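February
by Enda Phelan

So I have gone and joined a choir, which if you've ever stood next to me at a birthday party you will know is a brave thing for everybody involved. My sister has been in it for years and she wore me down over the phone until I said fine, I'll come once and sit at the back.

They do not let you sit at the back! I got put with the altos between two women who have clearly been sharing a folder since high school, and we went straight into a piece in Latin with no warmup that I could detect. I held on to the first line and then mostly mouthed the words.

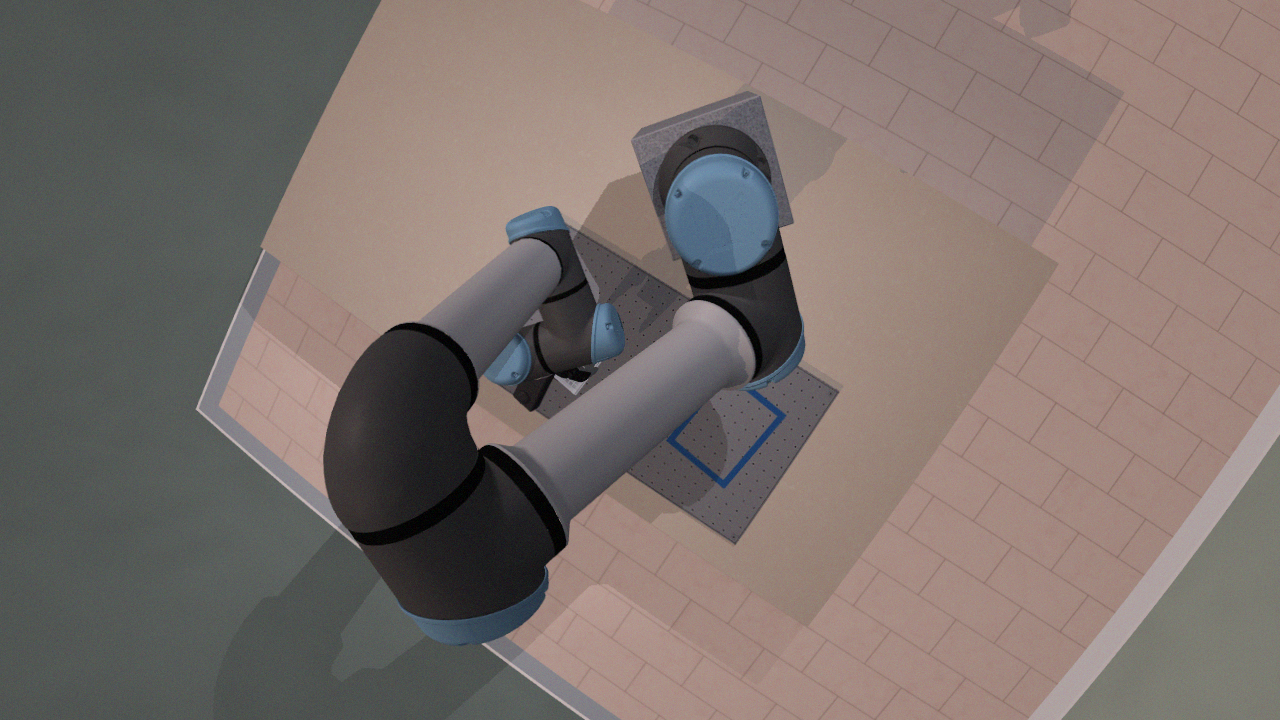 The second rehearsal went better. I'd been practicing in the car (8 minutes each way to work, so the same page over and over) and I could get through the hard part on page 7 without going flat. Well -- less flat. The director made us sing it with our eyes closed and I came in early, all by myself, nice and loud. My neighbor patted my arm.

The thing I didn't expect is how tired I am afterward, the good kind of tired, like after swimming. I slept like a log both times. The spring concert is in the old Jurkard Hall, which seats 290, and my mother has already asked for four tickets. I still need a long black skirt and a folder of my own, so if you have either one lying around, please write to me.

Recent posts
My first winter in Risov
Soup, again
The 1000-piece puzzle is done
Cleaning out the hall closet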